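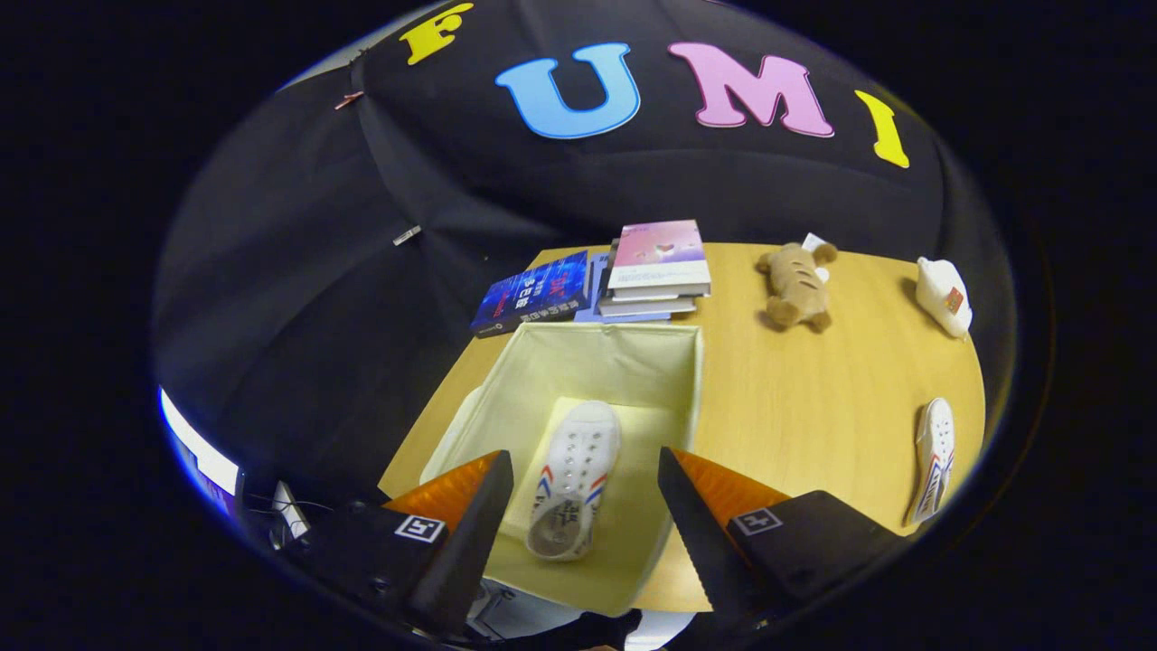

Hand-held gripper over the storage box, one shoe in and one still on the table.

From: Renu Lodhi
To: Skavunis list
Subject: Re: Tuesday open day at Derkesmont

Hello all,

Answers to the questions that came in after the visit. The picture at the top is from the shoe table, the one most people asked about.

> Was the gripper doing the tidying by itself, or was a person
> moving it? And do they need the same table every time? We have
> a hall but no proper bench.

A person holds it and does the job by hand. The square markers on the two finger housings are there so the software can work out how far the fingers are open. The recordings are used later to train the arm, which was in the next room and ran at 2 o'clock only.

The table doesn't have to be the same. They change what is on it between runs, so you get books and a soft toy in the background as well as the shoes. Derkesmont have 621 recordings of the shoe job so far and want 800 before they try it on the arm. A plain hall table would do.

Visitors could have a go in groups of 8. I found the fingers easy to close but kept coming in at the wrong angle over the side of the box. Chauhan had more luck with it than I did.

They are coming to Sallelo in May with the same kit. The room there holds 200, and you need to put your name down first. Send it to me and I will pass it on.

Renu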